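Subject: Re: [Tindon-users] Sleeve fitting and wrist screws, unit 902
From: Oluwatosin Briggs
To: Tindon-users list

Dear colleagues,

Sum-yee Fang wrote on Sunday:

> We have received the replacement forearm sleeves from Ukance and propose
> to fit one to unit 902 before the Cosska trials resume. The Tierney
> maintenance sheet says to slacken the wrist screws before drawing the old
> sleeve off. Is this still the advice? On unit 928 we left them alone and
> the sleeve came away without trouble. I should also like to know whether
> the floor markings need to be laid again once the arm has been recalibrated.
>
> Sum-yee Fang

Thank you for raising this. The instruction on the sheet dates from the earlier pattern of sleeve, which had a stiff cuff and would not pass over the hand. The present sleeve is soft, and the screws should be left at their set torque. I shall ask for the sheet to be amended in August.

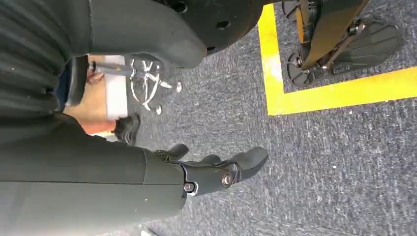
Fitting the new sleeve takes two people, one to support the elbow and one to draw the fabric forward. Please power the arm down at the cabinet and hang the tag before starting. The sleeve should lie flat along its length, with the faint seam running straight down the forearm and the edge meeting the hand in a clean line – if the edge is rucked, it will work its way back within a few shifts. Wipe the silver screws at the wrist and at the base of the fingers with a dry cloth and check each for play by hand. Any movement at the larger pivot should be reported to this list before the unit is used again.

As to the floor markings, the yellow tape need not be lifted after a recalibration of the arm. It marks the standing area for the legged unit and is measured from the wall, so nothing done to the forearm affects it. Tape that has lifted at a corner should be replaced along the whole side.

The sleeve order from Ukance contained 3 spares. Kindly enter the one used for unit 902 in the stores book and return the old sleeve to me for inspection, even if it is torn.

Yours sincerely,

Oluwatosin Briggs
Equipment Maintenance, Tindon Laboratory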